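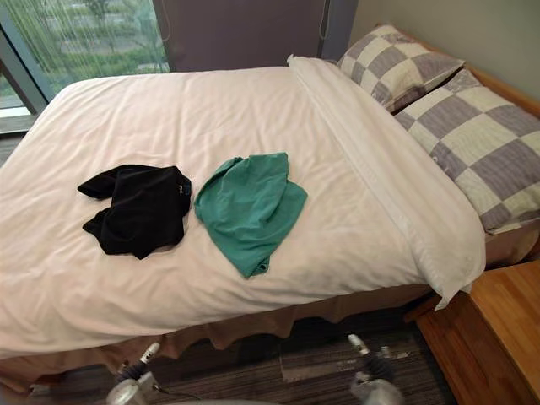 Should you buy the stronger gripper if you can only afford one pair? For work with cloth, buy the one with the softer touch and the better fingertips, and let the strength go.

I have been giving that answer for a while now, and it still annoys people. Delia Bravo, who buys equipment for our group and has every right to want a number she can put in a column, would much prefer that I talked about grip force. Grip force is easy to print and easy to rank. A T-shirt weighs next to nothing, though, and I have yet to meet one that needed crushing.

We spent a good part of the winter comparing two pairs of grippers, one from Pliltex and one from Grarkura, on the sort of job most of us do half asleep: picking a top up off the bed, finding its shoulders, laying it flat again. On paper the Pliltex pair won easily. It closed faster, it held harder, and Lautaro Orellana had it bolted on and moving before I had finished my tea. We gave each pair 40 attempts at the same shirts, and by the end of January I would have swapped all that lovely force for a fingertip that knew when it had caught one layer of cotton and when it had caught two (or the duvet as well, which is a very easy mistake to make and a surprisingly heavy one to lift!).

I do think we test these things in the wrong places. A bare bench is kind to a gripper. The surface is hard, the fingers can press against it and slide, and a fold stands up politely to be pinched. A bed gives way underneath you. Press down and the cloth sinks with the padding, and the edge you were after sinks too. Sorcha Innes said this to me long before I was ready to hear it, and I am happy to admit she was right.

Colour matters more than the catalogues let on as well. Crumpled black cotton keeps its folds to itself, and a camera that is perfectly happy with a green top on white bedding can lose a black sleeve entirely. I have heard people blame the fingers for that, and send back perfectly good fingers.

Delia's objection, and it is a fair one, is that nobody buys an arm only to tidy shirts. Sooner or later somebody will want it to lift a full kettle. Fine, then borrow the strong pair that day. Changing ours over took 6 screws a side and some patience with the cable.

For what it's worth, we kept the Grarkura pair. Trinidad Barrientos is cutting new pads for it in a softer rubber, and I have asked her for a spare set.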